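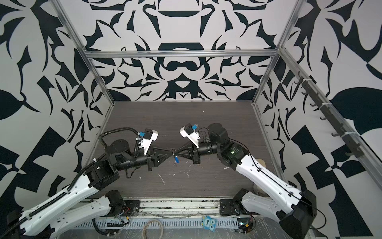 Course materials > Records Storage and Control > Unit 6 > Handout: Retention, recall and disposal of boxed records

Unit 6: Retention, recall and disposal of boxed records
Lecturer: Virgilio Padilla
Issued 20 Jan 2020

6.1 Scope

Unit 5 dealt with accession: how a consignment of boxes is listed, labelled and given a shelf location. Unit 6 covers what happens to a box between accession and the end of its retention period. Digital records are excluded except where a tracking database holds data about physical items. Special media (glass negatives, nitrate film, magnetic tape) are covered in Unit 8.

Students should have the Brovanside case file open while reading. Brovanside is a mid-sized regional council that moved its inactive paper from a basement strongroom to a commercial store at Brirkodell. The transfer was made in a single programme and the listing was of variable quality, so the file contains most of the faults discussed in this unit.

6.2 Terms

Record class. A group of records that arise from the same function or activity and share one retention rule.

Trigger. The event from which the retention period is counted. Common triggers are date of last action, end of financial year, expiry of contract, cessation of employment, and date of birth of the subject.

Sentencing. The act of matching an actual record, file or box to a class, and from that deriving its earliest disposal date.

Hold. An instruction suspending disposal. A hold does not alter the sentence. When it is lifted, the original disposal date applies again, even if that date has already passed.

Recall. A request by the owner for the return or delivery of an item in store. The term is also used for the transaction record that results.

Permanent withdrawal. Removal of an item from the store's custody with no expectation of return. It must be distinguished in the tracking system from a recall. An item recorded as recalled still has a shelf location reserved for it, and the owner is usually still charged for the space.

6.3 Level of control

Three levels are in use: box, file and item. The level at which the store holds data determines the level at which it can answer a request. If the owner supplied only box-level descriptions, the store can deliver a box and nothing smaller.

File-level listing costs more at accession and less at recall. The break-even point depends on the recall rate of the class in question. For closed personnel files the rate is usually high enough to justify listing each file by surname and identifier. For paid invoices arranged by voucher number, a number range on the box is sufficient.

Mixed boxes are the most frequent cause of difficulty. A box containing more than one class must be sentenced to the longest retention period found in it. In the Brovanside transfer, a consignment of 100 boxes from the rates office was found to hold correspondence, receipt books and property valuation cards in no consistent arrangement. Each box took the sentence of the valuation cards, and receipt books that could have been destroyed early were stored for the full term. Re-sorting after transfer was costed and rejected.

Rule for practical work: one class per box, one closing year per box, unless the quantity is too small to fill a quarter of the carton.

6.4 Calculating the disposal date

Write the calculation in full. The form used in this course is:

class code / trigger type / trigger date / period / hold status / earliest disposal date

The trigger date for a box is the latest trigger date of any file in it. A box of contract files with expiry dates spread across a decade is governed by the last contract to expire. Where a single file has an open or unknown trigger, the box has no disposal date and should be reported as unsentenced. Do not enter a placeholder year. Placeholder years are later read as real ones.

Periods counted from the end of a financial year start on the first day of the following financial year. Students regularly lose marks by counting from the date on the last document in the file.

Worked case A. A box of supplier contracts, all expired, the latest in February 2000. The class carries a period of 18 years after expiry. The earliest disposal date falls in February 2018. No hold is recorded. The box is eligible for inclusion in the next disposal list after that date.

Worked case B. The same box, with a hold placed by the legal unit before February 2018 and not yet lifted. The sentence is unchanged. The box is excluded from the disposal list and is included in the holds report. If the hold is lifted, it becomes eligible at the next run without re-sentencing.

Worked case C. The same box, with one contract that has a signature page but no expiry clause. The box is unsentenced. The owner is asked either to establish the expiry from other sources or to remove the file to a separate carton. Until one of these is done, the remaining files cannot be disposed of at box level.

6.5 Recall procedure

A recall has five recorded events: request, authorisation, pick, dispatch, receipt. Return is a separate transaction with its own events. Some stores merge authorisation with request by allowing only listed users to place orders. The arrangement is acceptable provided the user list is reviewed and leavers are removed from it promptly.

At Brirkodell the tracking database is Diltiteck, which holds the box number, owner account, current location and movement history. The owner sees a restricted view through Saludo, the ordering portal. The two are synchronised overnight. A box picked in the morning may therefore still appear as in store on the owner's screen until the next day, and a second user may order it in the meantime. The duplicate order is rejected at pick. The rejection should be kept in the history and not deleted, as it shows demand for the box and explains any gap between orders placed and orders filled.

Points to check when auditing a recall log:

- Each dispatch has a receipt signed or scanned by a person, not by a department.
- Items out longer than the agreed loan period have been queried in writing.
- Boxes returned have been checked for seal and weight against the dispatch record.
- Files recalled singly have been returned to the box they came from. A file returned in the wrong carton is effectively lost at box level.
- No box with an active recall appears on a disposal list.

The last point should be enforced by the system. In Diltiteck the check is a configurable option and was switched off during the Brovanside migration to speed up loading. It was switched on again after 2 boxes were listed for destruction while on loan to the planning office. Both were caught at the approval stage.

6.6 Disposal lists and approval

The store generates the list. The owner approves it. The store must not dispose of anything on the strength of the disposal date alone, however old the date is.

A list should show, for each box: box number, owner's reference, class code, description, date range of contents, trigger date, earliest disposal date and any expired hold. A list giving only box numbers and dates cannot be meaningfully approved. Reviewers given such a list tend either to approve it entire or to leave it unanswered.

Approval requires two roles. The business owner confirms that there is no continuing operational need. The records manager confirms that the class and calculation are correct. In small organisations one person may hold both roles, in which case a second signatory from outside the section is needed.

Partial approval is normal. Boxes withheld by the reviewer must have a reason and a review date. A box withheld with no review date reappears on every subsequent list, and after several cycles reviewers cease to read that part of the page.

6.7 Destruction

Methods suitable for paper are cross-cut shredding, pulping and supervised incineration. Burial is unsuitable for anything other than published material. The choice is governed by the security marking of the most sensitive item in the box.

Chain of custody is maintained from shelf to destruction point. The boxes are scanned off the shelf, scanned onto the vehicle, and scanned again at the plant if this is a separate site. The three scans are reconciled before destruction starts. A discrepancy of one box stops the load.

The certificate of destruction should identify the boxes individually or refer by number to an attached list. Certificates stating a weight in kilograms and a date are common and are of little evidential value. The certificate, the approved list and the reconciliation are kept together. Metadata for the destroyed boxes stays in the tracking system with the status changed to destroyed. Deleting the entries removes the only means of answering a later enquiry.

6.8 Transfer to archives

Classes sentenced as permanent leave the store by permanent withdrawal. The receiving archive will normally specify its own cartons, folders and listing format. Metal fasteners, rubber bands and plastic sleeves are removed beforehand if the archive asks for it. Original order is preserved. Where files have been re-boxed, a concordance of old and new box numbers is supplied with the consignment.

6.9 Tutorial preparation

Read the Brovanside transfer list and the accompanying holds register. Sentence the boxes in the engineering consignment using the form in 6.4, and mark any that you consider unsentenced, with the reason. Draft a one-page disposal list suitable for a reviewer in the engineering section. Bring a printed copy. Submissions with class codes missing will be returned unmarked.

Reading for Unit 7: chapter on environmental monitoring in the course reader, including the appendix on data logger placement.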